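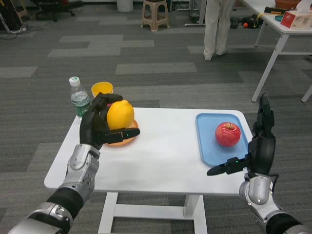

January 2025
Trevor Mellor, practice notebook

Spent the morning on the Wainwright engagement, mostly the question of how we staff the second phase. The client wants the same senior people they had in June and a lower day rate, and we can't give them both. Drafted two versions of the team sheet, one with me on site two days a week and one with a manager there full time and me on calls. I priced the partner-review step as its own line this time. It is a small item, like the one lemon on the orange plate, but when it sits by itself the client can see it and ask about it. Last year it was buried in the general fee and we argued over it for a month.

Tadton: went through the interview notes from the billing review. 11 interviews done, three still to write up. The same point keeps coming up – credit notes are raised by the sales desk and approved by the sales desk. Finance sees them at month end. Need the approval log before I put this in the draft. Asked for it twice.

Sample size is settled at 40 invoices per region. I had wanted more but the population is only a little more than 500 in the smallest region and the results so far are consistent.
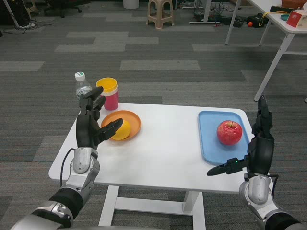 Orange plate, lemon and water bottle on the white table.

Call with Girkusico in the afternoon. They are happy with the vendor comparison but want the scoring weights explained in plain words, one page, no table. Fair request. I'll move the table to the appendix and write the page myself.

Still open:
- Wainwright: pick a team sheet and send it
- Tadton: approval log, three write-ups
- Girkusico: one-page note on weights
- Time sheets, 5 days behind

Recent entries
Tokuvham kickoff, questions for the finance lead
Day rates and what we include in them
Girkusico vendor comparison, first scores
Notes on writing shorter findings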